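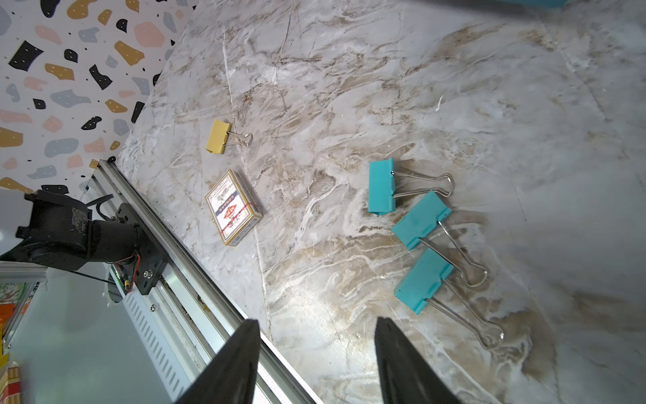
A binder clip is one of those things that lives in the bottom of a drawer for years without anyone giving it a second thought, and I think that's a shame, so let's give it a second thought together. You have probably met one. It has a triangular metal body, usually painted a cheerful color, and a pair of wire handles that stick out like the wings of an insect. They come in different sizes, too. Compare the big teal ones on the marble-patterned table with the little yellow one lying near the box of playing cards. They do the same job in the same way, and the only real difference is how fat a pile of paper they can get their jaws around.

So how does it hold on? The body of the clip is made from springy steel. Springy steel is a bit like a stubborn friend (I have a few of those): you can push it out of shape for a moment, but as soon as you let go, it wants to go right back to the way it was. The shape it likes best is closed. When you slide the clip over your homework, the paper holds the jaws a tiny bit open, and the steel spends the whole day and the whole night trying to close them again. That steady squeeze is what keeps your pages together.

Now try opening one using just your fingertips on the metal edges, without touching the handles. (Ask a grown-up to find you a small one first, because the big ones can pinch!) It's terribly hard, isn't it? Then squeeze the handles together, and open it comes. The handles are levers. A lever lets you trade a long, easy push for a short, strong one. Your fingers move the ends of the handles quite a long way, the jaws move only a little, and the little movement is much stronger than anything your fingertips could manage by themselves. A seesaw works on the same idea, and so does the claw on the back of a hammer.

There is another clever bit that I didn't notice until I was a grown man with a desk of my own. Once the clip is on your paper, you can fold the handles down flat against the pages, one on the front and one on the back. That way your pile can go in a bag or sit on a shelf without the wires catching on everything. You can leave one handle sticking up, if you like, and hang the whole bundle from a hook. If you want to take the handles right off, squeeze the two sides of each wire toward each other and they'll slip out of the little rolled tubes at the edge of the body. Keep them somewhere safe, please, as they are very good at rolling under refrigerators. 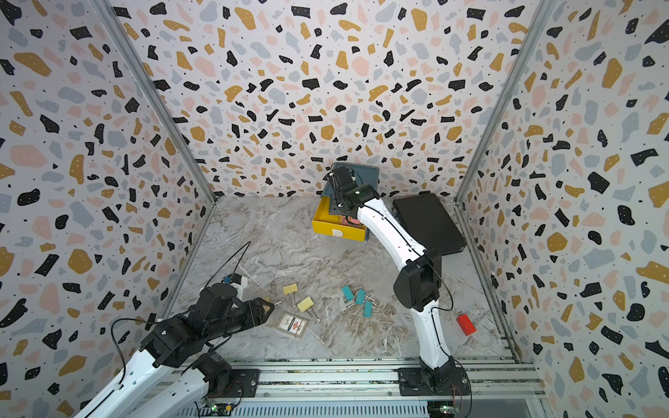
And where should clips go when they aren't holding anything? My own answer is a small drawer, and one that is only for small things. If you put them in with the scissors and the tape and the birthday candles, you will have to dig every time you want one. When I was at school in Markodton, our teacher kept the clips sorted by color, and we were allowed to put them away at the end of the afternoon if we'd finished our reading. I loved that job so much that I used to rush my reading, and I can't recommend that part.

Sorting by size is even handier than sorting by color. A small clip is happy with a few sheets, such as a story you've written or a set of drawings. For a really thick pile, say roughly 300 pages, you need one of the very biggest clips, and you may want a grown-up's hand to help you squeeze it. As for 3,000 pages, there isn't a clip in my drawer that would even look at it, and you'd be much better off with a box.

Something to try at home: Find 2 clips of different sizes and a stack of scrap paper. Put the small clip on a few sheets and give them a gentle tug. Then add more sheets, a few at a time, and see when the clip begins to slide off instead of biting. Do it all again with the larger one and write down what you find. Does it matter if the paper is smooth and shiny, like a page from a magazine? Try it and see.

Finlay MacBrayne writes the Everyday Things pages for Prindlow.

More Everyday Things
Why does a zipper zip?
What keeps a drawer from falling out?
How playing cards are shuffled
Erasers, and where the pencil marks go
Rennie the Rubber Band: a story about stretching

Contact Prindlow | Copyright Prindlow, all rights reserved | Back to top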